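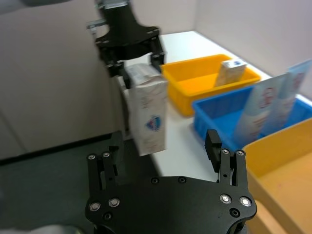 A carton held upright above the table, with the orange, blue and pale yellow bins.

June
Prepared by the Skilis course office

Storage and Sorting for Small Workrooms
Handout 2: Open bins on a table

Welcome back, and thank you for the lovely pile of sketches you handed in after our first meeting. I've been reading them with a cup of tea at my elbow, and what struck me was how many of you drew shelves, cupboards and drawers, and how few drew a plain open bin on a table. I'm very fond of open bins, as you'll hear more than once before the course is over, so I hope you'll indulge me for a session.

An open bin asks very little of the person using it. There is no lid to put down somewhere and no door to swing into a neighbor's elbow, and you can usually tell from a step or two away what is inside. The price is that everything shows, including the muddle, and a deep bin will swallow small things if you let it. We'll spend most of our time on shallow bins for that reason.

Color

Color is the cheapest label there is. Three bins are plenty for a first try, and I'd ask you to choose colors a tired person can tell apart at the end of the afternoon. Orange and blue are easy. Orange and yellow can be trickier, especially under warm lamps (a mistake I made for a whole winter in the Plosia workroom, where the small parcels kept wandering into the wrong bin and I kept blaming the parcels).

Write down what each color means before you put anything in. A card on the wall will do nicely.

Upright or flat?

Cartons and tall packets can stand on end, with their backs against the wall of the bin. The two light blue and white packages in the blue bin are leaning against the back that way, and the smaller white box in the orange bin is leaning too. A leaning packet takes up less floor than one lying down, and if it has printing on the front you can often read it without lifting anything out. The trouble starts when you pull out the front one and the rest slide down, so leave yourself room for a hand.

When you lower a carton in, hold it by the sides and keep it upright until the bottom edge touches. Let go after that. It sounds fussy, I know! Try it the other way a few times and you'll see why I keep bringing it up.

One thing to a bin

Before we mix our goods we practice with plain shapes, one to each bin. I like shapes with quite different outlines, such as a block and a cone. A block is forgiving and will stand on whichever face you give it, within reason. A cone wants its wide end on the floor of the bin, and the narrow end makes a poor handle if your fingers are cold - take it a little lower down, where there is something to hold. 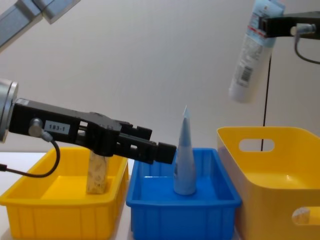

Exercise for the session

Work in pairs, with one person placing and the other keeping the card. Allow around 38 minutes, including the swap.

1. Set your bins side by side with the rims close but not overlapping.
2. Place one plain shape in each, standing up.
3. Take the shapes out and do the same with your cartons and packets.
4. Swap jobs and begin again with the bins in a new order.

Please bring your card along next time, crossings-out and all. We'll be using the Hivano sorting sheet, and it goes much faster with your own color list beside you. If you'd like to read ahead, the Zoëga notes on shelf depth are in the course folder, and the second half is the part we'll need.

Skilis course office | Questions: ask at the front desk | Copyright Skilis. For course use. | Back to top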